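Can they do the boring stuff yet? Chores and shop work, where are we really

kondis_fan
Started in April

My sister in law is convinced she'll have a robot folding laundry within 2 years. I run a small frame shop and I'd settle for one that sweeps up and puts the clamps back on the wall. I keep seeing clips where a humanoid loads a dishwasher, and then I read the small print and it's sped up or somebody is steering it from the next room. So what's the state of things? Not looking for stock tips, I want to hear from people who work with these machines or fix them or have one in the house.

mopbucket70
Reply 1

Depends what you call a chore. My robot vacuum does the downstairs every morning and I haven't pushed a real vacuum down there in ages. That's a chore and a machine does it. People move the goalposts. Dishwasher, washing machine, bread maker, all robots if you'd shown them to my grandmother.

kondis_fan
Reply 2

Fair, but none of those pick anything up. My vacuum ate a sock last week and sat under the couch beeping until I got home. I mean hands.

Nevzat Ertürk
Reply 3

I do test work on two-armed setups at a place in Dedorholm (small outfit, you won't have heard of us) so I can tell you about hands, at least. We run household and light shop tasks. Wiping, sorting, hanging things on hooks, picking stuff up and putting it in a bin. Some of it goes great! We had a run of 20 bin picks in a row before lunch one day without a drop, and I went around telling everybody like I'd had a baby.
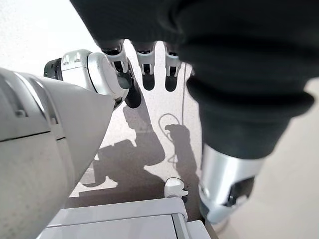 Floors are where I'd tell a shop owner to keep his expectations low. Picking up off a bench is one problem and picking up off the floor is another, and the second one is a lot meaner. The arm has to reach way down, and it throws its own shadow right across the spot where it's trying to work, so the vision has this big dark arm and hand shape lying on the floor that it has to learn to ignore. Then there's cable. A thin black cable with a loop in it, lying on a speckled floor, is about the rudest thing you can put in front of a gripper. It's skinny, it's attached to something, and it moves when you touch one end. You or I would scoop it up without looking. I've watched a policy that was terrific with cups go to pieces over an extension cord.

So my answer for the frame shop is clamps maybe, sweeping yes (buy a sweeper), general tidying no.

sheehan_st_garage
Reply 4

What's with the three fingers? Serious question. Every hand I see has a different number and I can't tell if it's a cost thing.

Nevzat Ertürk
Reply 5

Partly cost, partly that every finger is more joints to break. Three with rubbery tips will hold most of what you'd hold. Where I miss the other two is tools with a trigger, because you need something to squeeze while the rest hangs on.

mopbucket70
Reply 6

See, I read all that and come out more optimistic than you do. Cable on the floor? Pick up your cables! I had to learn to live with the vacuum, chairs up, shoes in the closet, and now I do it without thinking. If the robot needs a clear floor, give it one.

flivthorpe_anne
Reply 7

Mop, with love, if I've already picked up everything off the floor then I have done the chore. That was the chore.

I have two kids and a dog outside Flivthorpe. The floor is never clear. I'd pay good money for something slow and clumsy that worked all night and got 70 percent of it, as long as it didn't step on the dog.

sheehan_st_garage
Reply 8

Seventy percent is fine for Legos. In my garage the other thirty is a socket in the wrong drawer and me swearing at 6 a.m. I'd rather do it myself than go hunting for what it did with my 10 mil.

Nevzat Ertürk
Reply 9

Both of you are right, annoyingly. At home a miss just stays on the rug and you step over it. In a shop a wrong put-away costs you more than no put-away. We argue about this at work all the time — whether it should leave a thing alone when it isn't sure. I'm on the leave-it-alone side. My boss isn't.

mopbucket70
Reply 10

Your boss sounds fun. I still say the sister in law gets her laundry robot. Maybe towels only.

kondis_fan
Reply 11

Towels only would still make her year. OK, I'm looking at sweepers for the shop then. Anyone run one on concrete with a lot of sawdust? The one I tried choked on it after 3 passes and I'd like to know if that's the machine or me.

sheehan_st_garage
Reply 12

Check the filter first. Mine packs solid with the fine stuff, and I knock it out over the trash can every night.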